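Safety Practice Reviewers (Household Robots), casual and part-time

Jesturent
Posted 23 December 2018
Reference: 1379

Jesturent is looking for 8 reviewers to help us write and test a code of practice for mobile robots working in ordinary homes. The code is called Hidisar. It is meant for the people who set robots up, the people who look after them and the people who live with them, and it has to make sense to all three.

The work is paid. Most of it can be done from home. You do not need to be an engineer, and we would like at least 2 of the reviewers to come from outside the industry altogether.

What Hidisar covers

The draft has 70 clauses at the moment. Some of them are a single line. They deal with speed near people, stopping distance, how close a robot may come to a wall or a piece of furniture, what it should do at a doorway, what it should do when it loses sight of where it is, and what has to be written down afterwards. There is a separate part on recording and privacy, which is further behind than the rest.

We test clauses in simulation before anyone tries them in a real house. The simulated rooms are kept plain on purpose. They have walls, doors, a few pieces of furniture and large solid blocks that can be moved between runs, and the reviewer sees them from low down and close in. A good deal of your time would be spent looking at views like the one below and deciding which clause applies.
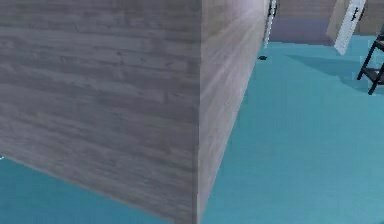
Simulated room, close to the corner of a block. Clauses on blind corners and clearance.

The blind corner clauses have caused the most argument so far. The current wording says a robot must slow to its lowest working speed before any part of it passes an edge it cannot see around. Some of our readers think that is too strict for a hallway used all day long. Others think "lowest working speed" means nothing unless the maker has to state it. We want reviewers who will read a sentence like that, try it against a set of simulated runs, and tell us where it breaks.

What you would do

Read each clause in the part of the draft assigned to you, and mark any word you would have to guess at.

Go through recorded simulation runs and note where the robot's behaviour meets the clause, where it does not, and where you can't tell. "Can't tell" is a proper answer and has its own column on the form.

Write short comments in plain English. A paragraph is usually enough.

Join a group call once a fortnight to go over clauses where reviewers disagreed. Calls are recorded for note-taking and the recordings are deleted once the notes are agreed.

Reviewers work separately before each call. Please do not compare answers beforehand. We need to know if two people read the same clause in different ways, and that gets lost once they have talked it over.

A word about limited views

Part of the draft deals with what a robot should be allowed to do when one large surface takes up most of what its camera can see. It happens often in small homes, next to a wardrobe or the side of a bench. A person standing in the same spot would turn their head. A robot may not be able to, or may not be set up to, and the code has to say whether it can keep moving on what it remembers of the room.

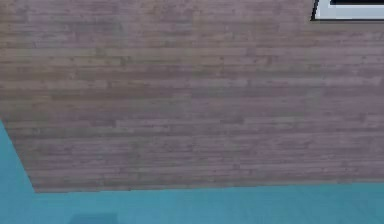
Our present position is that a remembered map may be used for backing away but not for going forward, and that the robot must get a fresh view before it starts any new task. We have not settled how long a remembered map stays good. The Pacheco working group, which drafted the first version of this part, left the time limit blank and asked that it be filled in from test results. Reviewers assigned to this part will be working from those results, and their comments will go straight into the next draft.

Who we are looking for

You should be able to:
read a rule closely and say what it does and does not require
write clearly
keep to a reviewing schedule
use a computer with a reasonable internet connection and watch video on it without trouble

It would help if you have done any of the following, though none of it is required: workplace health and safety, home care or disability support, building inspection, robotics or warehouse automation, technical writing, teaching. If you use a wheelchair or walking frame at home, or live with someone who does, we would very much like to hear from you. The clearance clauses were first written with a walking adult in mind and they need work.

We can't take reviewers who are employed by a company that sells household robots, or who have been in the past 2 years. If you are unsure whether this applies to you, say so in your application and we will sort it out before the interview.

Training

Everyone starts with paid training, done online at your own pace. It covers the draft, the form, and how to move through a recorded run. You then review a practice set that has already been marked by our staff. Your answers do not need to match ours. We will talk through any differences with you, and several clauses have already been changed after trainees pointed out a problem.

Hours and pay

Expect around 8 hours a week, which can be spread however you like apart from the fortnightly call. The first round of reviewing finishes in August. There may be a second round on the privacy part, and first-round reviewers will be offered it before it is advertised.

Reviewers are paid by the hour at our standard casual rate, including training and calls. The rate sheet is sent out with the application form. We do not pay per clause, as it rewards rushing.

Optional site visits

Once the first round is done, a smaller set of clauses will be tried with a real robot at the Cernden test house. Reviewers may attend if they wish. Travel is covered. The house has a step-free entrance and an accessible bathroom. Anyone attending must complete the site induction on arrival, wear closed shoes, and stay behind the marked line while the robot is powered. The stop button is held by a member of staff who has no other job during the run.

You can turn down the visits without giving a reason and it will have no bearing on further work.

Confidentiality and credit

The draft is not public yet, so we ask reviewers to sign a short agreement not to share it. The agreement ends on the day the code is published. Your comments may be quoted in the published notes without your name attached. Reviewers will be listed by name in the finished code only if they ask to be.

How to apply

Ask our office for the application form and quote reference 1379. Send it back with:

a short summary of your work or other experience (one page is plenty)

a paragraph on any rule, sign or set of instructions you have found unclear, and how you would rewrite it

any adjustments you would need for the training, the calls or the interview

No cover letter is needed. Interviews are by phone or video, whichever you prefer, and take less than an hour. We will reply to everyone who applies. Applications stay open until all places are filled.

Forms are available in large print, and we can take applications over the phone if writing is difficult.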